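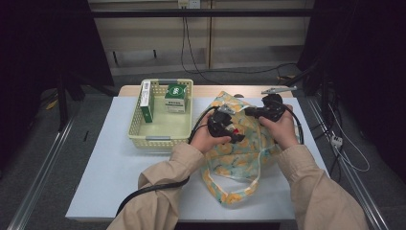 Fig. 1. Patterned fabric bag on a white table.

Light Vehicle Maintenance, Unit 7: The Cooling System
Narkent evening course. Tutor: Arūnas Rozīte
Handout revised 7/24/18

What you need from Unit 6
You should already be able to name the parts of the engine block and cylinder head and say where the head gasket sits. If you missed that session, borrow notes from Colton Gosselin before the practical.

1. What the system does
Burning fuel makes far more heat than the engine can turn into movement. A good part of what is left goes out through the exhaust, and much of the rest has to be carried away by the coolant. The system also has to let the engine warm up quickly from cold. An engine that runs too cool uses more fuel, wears faster and gives a poor cabin heater.

2. The path of the coolant
The water pump pushes coolant through passages in the block and head. While the engine is cold the thermostat stays shut and the coolant goes round a short loop, usually taking in the heater matrix. Once the thermostat opens, coolant flows through the radiator, gives up heat to the air and returns to the pump. At low road speed the fan draws air through the radiator.

The layout on the board in class had the thermostat on the outlet side of the engine. Some cars have it on the inlet side. Check the workshop manual for the car in front of you.

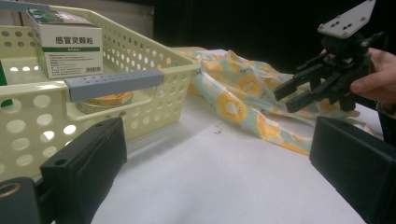 Fig. 2. Storage basket, medicine box and round tin.

3. Pressure and the cap
Coolant under pressure boils at a higher temperature. The cap holds that pressure with a spring-loaded valve, and a second, smaller valve lets coolant or air back in as the system cools. A weak cap can cause boiling over on a car with nothing else wrong with it, so test the cap before you start taking parts off.

Never open the cap on a hot engine. This applies on the practical as well - if you are not sure whether a car has cooled down, leave it and ask.

4. Coolant
Coolant is water mixed with antifreeze, normally ethylene glycol or propylene glycol, plus additives that slow down corrosion. Colour is not a safe guide to type. Two makers may use the same dye for different products, and mixing types can shorten the life of the additives or leave sludge. Go by the specification in the handbook.

Use deionised water if you are mixing your own. Ethylene glycol is poisonous to people and animals, so wipe up spills straight away and put old coolant in the marked drum, not down the drain.
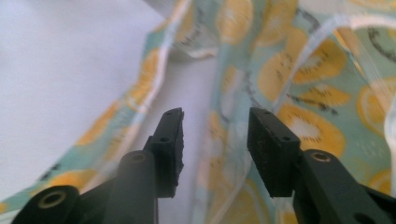 Fig. 3. Kiwi-print fabric, mint green.

5. Common faults
Slow loss, no puddle: suspect the cap, a small leak that dries on a hot surface, or the head gasket.
Wet carpet on the passenger side: heater matrix or its hose joints, once you have ruled out rainwater.
Overheats in traffic but not on the open road: fan, fan switch or fan relay.
Overheats at speed: blocked radiator, low coolant, or a thermostat that does not open fully.
Gauge slow to rise, heater lukewarm: thermostat stuck open.

Cuiping Fan asked last time whether a car can be driven with the thermostat taken out. It will run, but it is not a repair, and it hides the real fault.

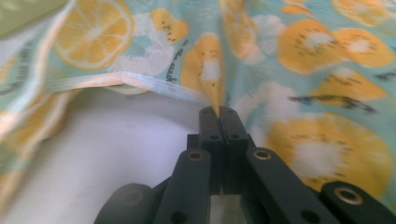

6. Pressure test
Fit the tester to the filler neck with the engine cold, pump up to the figure marked on the cap and watch the gauge. A steady needle is a pass. If it drops, look at the hose ends, the radiator seams, the pump weep hole and then inside the car. Do not pump past the marked figure.

7. Refill and bleed
Set the heater to hot, open the bleed screws if there are any, and fill slowly. Close each screw when a clear stream comes out. Run the engine until the fan cuts in, let it cool, and top up to the mark.

Before the practical
Read pages 57 to 63 of the course book. Bring gloves and safety glasses. We meet in room 313 and go down to the workshop together. Pairs are as before, except that Baoshan Shi will work with Guoqing Peng.

Unit 8, lubrication, follows. The written test on both units is in October.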